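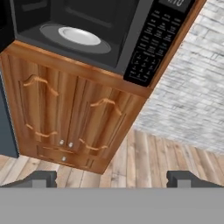 1/ Month four in the Ercombe apartment and I have finally learned how to cook small. Soup for one used to mean soup for nine days, and I do love soup, but not that much!

2/ What changed things was freezing in single cups. I fill them on a February evening, label them with tape, and lunch is sorted — lentil, split pea, whatever was cheap at the Plerkitz market.

3/ Rice freezes better than I expected, too (flat, in a bag, with the air pressed out). Potatoes go grainy on me every time, so if you have a trick for those, please tell me. I'm all ears and I have a lot of potatoes.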